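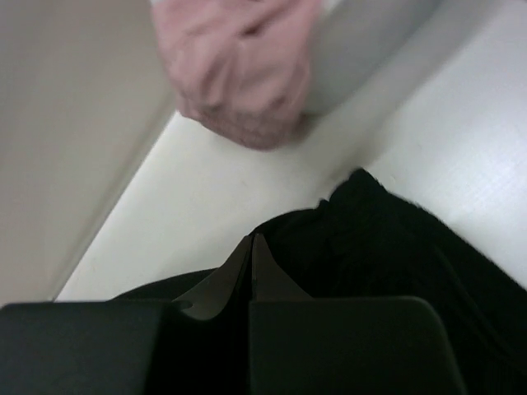

The depth threshold in the segmentation node is what fails first on dark clothes, and I would like to discuss it before we change the planner again. I was working with the default parameters from the Zestimeck release and got a grasp mask which was correct at the boundary and almost empty inside. Black fabric on a white tabletop is easy for the color branch, because the outline is strong. The folds in the middle are another matter, the values there are so near to each other that the normals come out as noise. When the fingers are also dark, the mask joins the cloth and the gripper into one region, and the planner receives a grasp point which is located on our own finger. I logged this in 32 of 161 attempts.

On 2 September 2020 the Silletti maintainers wrote:

> We do not see the problem with the merged region in our setup.
> Please check that the self-filter is enabled for the wrist stream
> and that the padding is not zero. With padding 5 the finger
> should be removed completely before the mask is computed.
> If it is still there, the hand-eye calibration is probably old.

Thank you for the answer. I checked the self-filter and it is enabled, for both wrists. The padding was 2, not zero. I have changed it to 5 as you propose, and the finger is now removed. However, the filter removes also a band of cloth next to the finger, and this band is exactly the place where the grasp must be verified. After this change the node "grasp_check" returns UNKNOWN for almost every pick of a black item. For the pink item it returns the correct state.

I repeated the hand-eye calibration the same morning. The residual was a little smaller, but the merged region did not disappear with the old padding.

My suggestion is to keep two masks. The first one, with large padding, goes to the planner. The second one, with small padding, goes only to the check. Both can be computed from the same cloud, so the cost is small. I have a patch for this against the Nukon branch, it needs some cleaning of the parameter names before I can send it.

There is a second question, about the two-arm stretch.

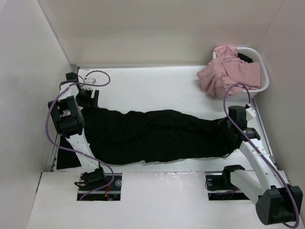

Atanasov wrote earlier in this thread that the stretch controller should stop on force only, and that the visual condition should be taken out because it makes the behavior hard to reproduce. I agree in part. With force only, the controller cannot distinguish between a garment that is fully extended and a garment that is caught on something. Both give the same rise in the signal. I would prefer to keep the fixed camera as a second condition, with a timeout, so that the stop does not depend on it when the image is late.

For the wrist cameras I do not see how they can help in this phase.

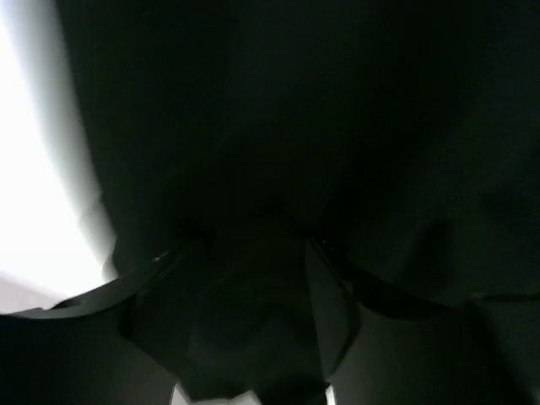

The exposure control makes it worse. It follows the mean of the whole image, so one bright area at the side is enough to push the cloth down to nearly zero, and the optical flow has then no texture to track. I tried to fix the exposure by hand. The cloth became better, but the table was saturated and the edge detector lost its reference line. Maybe it is possible to give the driver a region of interest which moves with the gripper opening. I did not find such a parameter in the documentation. If somebody has done this already, please tell me which driver version you use.

One more small thing: the launch file for the left arm still loads the config of the right arm when "mirror" is not set. I can open a ticket if it is not known.

Best regards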